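Home News Building Science Interviews Jobs Subscribe

We use cookies to improve your visit. Accept Manage settings

Bedroom doors, undercuts and stale air

By Natalie Rudd

Wafula Massawe has spent most of his working life on the air inside houses. He trained as a mechanical engineer, moved into commercial ductwork, and left that for the residential group at Birkett, where he runs the overnight monitoring program. The program has logged 1553 bedroom nights so far. Each record covers carbon dioxide, temperature and relative humidity, taken at one-minute intervals from the time the occupants go to bed until they get up.

Carbon dioxide is used as a marker. "At these levels I'm not treating it as a poison," Massawe said. "I'm treating it as a count of how much breathing has been done in the room against how much outside air has come in. If the reading climbs all night and never flattens, the supply of outside air is too low for the number of people. It's a mass balance."

The result he is asked about most is the peak. In closed rooms with two sleepers, a good number of the records pass 3000 parts per million before morning. Outdoor air sits a little above 400. Massawe does not regard the peaks as surprising. He is more interested in the shape of the curve in the first hour, which lets him estimate the air change rate without a tracer gas.

"You have a known start, a fair estimate of the generation rate for a sleeping adult, and a room volume," he said. "The volume is where people go wrong. They take it off the plan. The plan doesn't have the wardrobe in it."

He now asks for the measured volume less the built-in furniture, and for a note on whether the robe doors were shut. The correction is small in a main bedroom. In a child's room or a study converted for a lodger it can shift the calculated rate enough to move the house into a different category in his report. 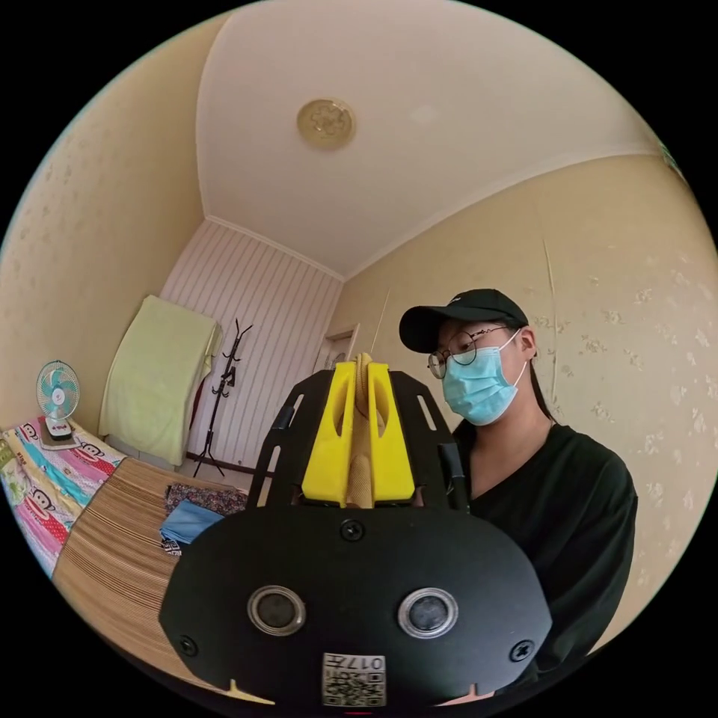
Volume also governs how quickly a room responds to the people in it. A large bedroom has a buffer of air that takes hours to load up, so a short visit hardly registers. Massawe keeps the two cases apart in his data and will not average them. Take a small bedroom, such as the one shown, with a person standing in it. Someone who is up and moving produces more carbon dioxide than someone asleep, and in a room that size the sensor picks up the visit within minutes. For that reason his technicians place the logger, start it and leave, and the first stretch of every record is thrown out.

On doors he is firm. An undercut is the gap between the bottom of the door and the finished floor, and it is often the only return path when the door is closed. Birkett's own specification calls for 15 millimetres clear, measured after the floor covering is down.

"It's drawn, it's cut, and then carpet goes in," Massawe said. "I've measured 2 millimetres under a door that was signed off. The exhaust fan in the ensuite was rated well and installed well, and it was pulling against nothing. You could hear it."

Where the gap has been lost he prefers a transfer grille above the door head. Clients object to the noise path. He accepts the objection for rooms next to a living area and offers a baffled unit, made by Pruvatetti, which costs more and takes up most of a stud bay. He has tested it against a plain grille and found the pressure drop acceptable at bedroom flow rates.

Asked about opening a window, he said the records support it, with conditions. A window opened a hand's width with the door closed gave widely varying results, depending on wind direction and which side of the house it was on. The same window with the door ajar performed well in nearly every case. On still winter nights the difference between the two was at its largest. He noted that bushfire smoke and traffic noise rule the window out for many households, and that any design relying on it should say so in writing.

He is cautious about consumer monitors. Shirley Fothergill, who handles calibration for the program, checked a batch of the Ririx desk units against the reference instrument. Most tracked it closely. The exceptions had been run from new in rooms that were never aired. "The self-calibration takes the lowest value it has seen lately and calls that outdoor air," Massawe said. "If the room never gets to outdoor air, the baseline drifts down. The owner sees a good number and the room is bad." He recommends leaving the unit on a sheltered outdoor ledge for an hour each month.

The next set of records begins in November and will cover brick veneer houses with retrofitted ceiling insulation. Massawe expects lower leakage than in the current set, mainly from sealed downlights, and has asked for the fan flow to be measured at each grille before logging starts.

Get the Provska building newsletter in your inbox. Sign up

Comments (3)

Kirsty Pilkington
We lost our undercut to new carpet as well. Installer said to plane the doors ourselves. Would a grille in the wall beside the door do the same job as one above it?

Shirley Tindall
Kirsty, we have one low in the wall and it works, but you do get light through it at night. Go high if you can.

M. R.
Would have liked to see the generation rate he assumes for children. It makes a real difference to the answer.

Previous Next Back to top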